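Home About Archive Things I Finished Things I Didn't Contact

The puzzle table, month four

29/09/2026

I have now been a person who does jigsaw puzzles long enough that people have started giving them to me. I'd like it on record that I only mentioned it to a few people. I said it at a dinner, in the tone you'd use to say you'd been getting headaches, and the next week there was a box on the porch with a covered bridge on it.

The covered bridge was 500 pieces and I did it in two evenings, feeling brilliant. I now know that covered bridges are what they give to children and people recovering from surgery. There's a red thing in the middle, trees that are a different color from the red thing, and a river that is a different color from the trees. You could do it by yelling at it.

After that came a run of Plonoras, which is where I lost my summer. Plonora makes the ones in the flat gray boxes with the picture printed very small on the lid, so small that you need to hold it up to the lamp to find out if you're working on a goat or a rock. I think this is supposed to be classy. The pieces are thick and they go together with a click that I have come to need, and every one of the pictures is a painting that somebody's great-uncle would have hung over a radiator. I've done Harbor with Nets. I've done Women Shelling Peas. I've done one called Mareo, with no further explanation, that's a hillside at dusk in 1,000 pieces, of which I would say all of them are brown.

Mareo took most of August. I've had jobs that took less out of me.

I'll tell you how I sort, and then you can write in and tell me how I should sort, as several of you did last time. Edges first, obviously. I don't want to meet the person who doesn't do edges first, although I've just remembered that I'm related to one. Then color, into the lids of other puzzle boxes. Then, when color has let me down, shape: two knobs, three knobs, the four-knob ones that look like a little man falling out of a window, and the weird ones. With Mareo I had one lid of sky, one lid of house, and then six lids of hill, and the six lids of hill had been sorted by me, on different nights and in different moods, into browns I could no longer tell apart. One lid had a sticky note that said "warm?" and I couldn't remember what I'd been asking.

Some of you wanted to know about gluing. I don't glue. I leave it on the table for a few days and walk past it a lot, and then I break it up and put it back in the box, and there's a feeling in the hands when you do it that I can't describe without sounding like I need to get out more. My neighbor Catarina Azevedo glues hers and frames them. She has them all the way up the stairs. She did a very large one of the inside of an opera house and it hangs over the toilet, so that you sit there with your back to the best seats. I admire her and will not be doing this.

She's also a flipper, meaning she turns every single piece face up before she joins any two of them together. It takes her an entire evening and she says that it's her favorite part. I can't watch it. I start grabbing at things. We tried doing one together back in the spring, a map of lighthouses, and it lasted until I fit in a piece that she'd been saving. She hadn't told me she was saving it. It was sitting next to her cup, and I saw that it went into the bit of Maine I was working on, and in it went. There was a silence and then she asked if I wanted more coffee in a way that meant I should go home.

We're fine! She lent me her good lamp afterward. But we now swap puzzles through the fence and do them in our own houses, like adults.

The swapping has its own problem, and I might as well get into it. When a puzzle changes hands, you're trusting that what's in the box is what went into the box. There's a whole code of honor around this, and it's all written in ballpoint on the lids. "All here." "All here 2x." "One missing, sky, you won't mind." I bought one secondhand at Rodunura, the thrift place behind the bus depot that smells like other people's basements, and somebody had written on the lid "complete except for the dog." You can't not buy that. The dog was the whole front left corner. Everything else was a porch. I sat there at eleven at night with a finished porch and a dog-shaped hole full of my own table and thought, well, you were warned.

Rodunura sells them in tied-up plastic bags too, without a box or picture, a dollar a bag, with the number of pieces on a strip of masking tape if you're lucky. Mine said 109. Who makes a puzzle with 109 pieces? I took it home out of spite. It had parts of at least a couple of different puzzles in it, one being some kind of parade and the other mostly gravel, and I enjoyed it more than I enjoyed Harbor with Nets. With no picture you can't be wrong about what it's going to be. I got a tuba and part of a driveway, and I went to bed happy.

My friend Yuzuki Furukawa, who reads this and will be pleased to see her name and will pretend she isn't, thinks the whole thing is a way of avoiding the novel I told everybody I was writing. She's right, and I've told her so, and it has made no difference to either the puzzles or the novel. She doesn't do them herself. She comes over, stands behind me with her coat still on, puts in one piece that I've been hunting for since dinner, and says "there." Then she leaves. I've asked her how she sees them and she says she looks at the hole. I also look at the hole. I've looked at some of those holes for longer than I've looked at my own family.

Which brings me to Morikawa. I've been putting off writing about Morikawa.

Morikawa is the Plonora everyone warns you about. It's a pine forest in snow, and it's 1,000 pieces, and the snow isn't the kind with shadows in it. I started it at the end of August, the same night I boxed up Mareo, on the theory that after all that brown I'd be glad of some white. I was glad of it for an hour. There are trunks, which are thin and dark and go together fast and make you cocky, and then you've got a row of trunks standing in nothing and a heap of nothing to put around them.

I did it by shape. I did it by daylight only, for a while, then by Catarina's lamp, then by turning the pieces over and going by the backs, where the cardboard has a faint grain to it if you tilt it. (It works, a bit. I felt like a safecracker.) I ate standing up. I turned down a perfectly nice invitation by saying I had something on, and I did, it was on the table.

And last week I got to the end of it and was 2 pieces short.

I'd like to say that I took this well. I did the things you do. I checked the box, and I checked the lid, and then I took the lid and the box apart from each other again as if they'd been hiding something between them. I checked my sleeves. I checked the cuffs of the pants I'd been wearing on a completely different day. I texted Catarina, since it had come through the fence from her, and she wrote back "it was complete when it left here" with a period at the end, so that's going to be a whole thing.

Then the floor. You'd think a hard floor would be a help, nothing for a piece to sink into, and whoever thinks that hasn't tried to find two bits of pale cardboard on pale tile. Grout lines are also the exact color of hope.

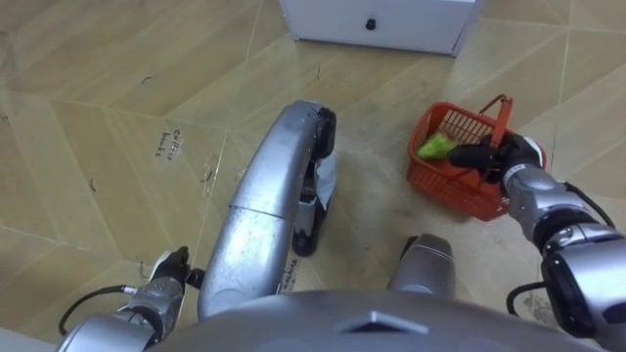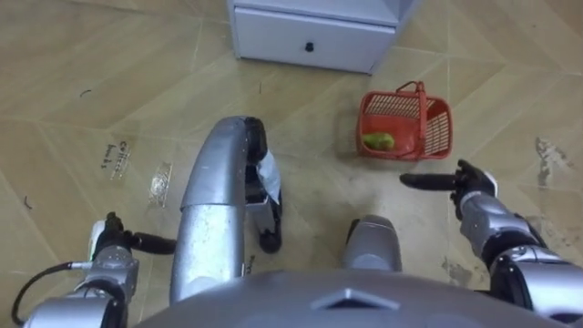

Tile floor, beige and plenty of it

One turned up in the end. It was in a slipper, and I'd been wearing the slipper. The other one's a trunk-and-snow piece with two knobs, third row up on the right side, and if it was ever in my house it's being very quiet about it. I've left the forest on the table for now. Yuzuki came by and stood behind me in her coat and looked at the hole and said "huh," which for her is a speech.

I've written "one missing, snow, you'll mind" on the lid and I'll give it until the weekend. After that it goes back through the fence and Catarina can frame it if she likes. Next up is a thing with hot air balloons that my aunt sent, and I've already looked at the lid, and every balloon is a different color, and I can't tell you how much I'm looking forward to it.

To the reader who asked about puzzle mats, the roll-up felt kind: I've got one, I rolled up half of Women Shelling Peas in it, and when I unrolled it there were a lot more peas.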